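Workshop Tips: Removing and Refitting a Desktop Processor

Updated 25 Mar 2024

These notes cover socketed processors in older office towers, the kind with a lever and a metal retention bracket. Read the board manual first if you have it. Basico and Givbridge cases open from the left; other makes vary.

Before opening the case

Shut the machine down, switch off the supply at the back, and pull the power cord. Hold the power button in for 13 seconds to drain what is left in the capacitors. Lay the tower on its side with the removable panel up. Clip a wrist strap to bare metal on the chassis, never to a painted surface.

Clearing the area

Unplug the cooler fan at the board. Loosen the cooler screws in a cross pattern, two turns each, until all are free. Twist the cooler slightly before lifting — old paste grips hard, and a straight pull can stress the board. Move any loose cable away from the socket and hold it back with a strip of low-tack tape.

Lifting the processor

Press the lever down, move it outward past its catch, and let it rise under control. Open the bracket. Lift the processor straight up by its edges. Do not slide it. Set it down in a shallow pocket or tray with the heat spreader facing up, clear of the case and of any tools.

Pins in the socket bend at a touch. Keep screwdrivers, sleeves and paste away from the opening. If the socket will stay open overnight, fit the plastic cover. 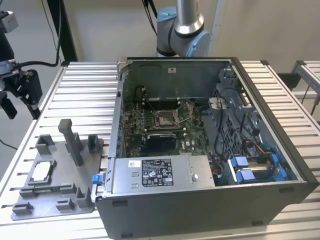
Socket open with the bracket and lever raised; processor set in the fixture plate to the left of the case.

Refitting

Clean both contact faces with isopropyl alcohol and a lint-free cloth. Match the notches or the corner triangle, lower the processor level, and close the bracket and lever. Moderate resistance at the lever is normal. Apply a pea-sized dot of paste, seat the cooler, and tighten in the same cross pattern. Reconnect the fan before restoring power.

Related page: Replacing a Drive in the Ekpo 542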